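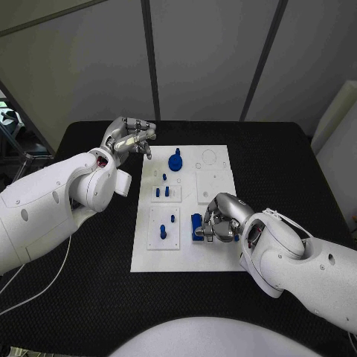
Sobre a Dulta

A Dulta nasceu de um erro, coisa que as páginas institucionais costumam deixar para o rodapé. Preferimos pôr o nosso no primeiro parágrafo.

Montávamos então células de dois braços para encaixe de peças pequenas. A primeira encomenda a sério veio da Dernutell: 2.000 ciclos seguidos de pega e encaixe, sem intervenção humana. Chegámos ao ciclo 3. O braço direito fechou a mão sobre um bloco, o esquerdo achou que o bloco era dele, e nenhum dos dois tinha instruções para ceder. A paragem de emergência funcionou muito bem, depois de alguém se lembrar de que o botão estava do outro lado da mesa.

Ninguém se magoou. Perderam-se dois dedos (mecânicos), uma placa de ensaio e a boa disposição do cliente, esta última até março.

A causa era embaraçosa de tão simples. Cada braço tinha a sua própria ideia de onde ficava o canto da placa, e as duas ideias divergiam 5 milímetros. Escrevemos o relatório completo, com as nossas asneiras por ordem cronológica, e enviámo-lo à Dernutell à espera de uma carta de advogado. Responderam a pedir outro relatório, sobre uma avaria que não era nossa.

É disso que vivemos hoje. Investigamos falhas em células robóticas de montagem: colisões, pegas que escorregam, calibrações que se desviam durante a noite. Reproduzimos a avaria na nossa bancada, o que exige bastante paciência – as máquinas portam-se lindamente quando há visitas.

O método chama-se Rimley, do nome de uma pasta partilhada que nunca mudámos. A oficina fica no pavilhão Villalobos, ao fundo, passando o portão que também avaria. Agora há um botão de emergência de cada lado da mesa.

Aceitamos visitas com marcação, de preferência à tarde. Traga os registos da máquina, mesmo os que o deixam mal visto.

Última atualização: março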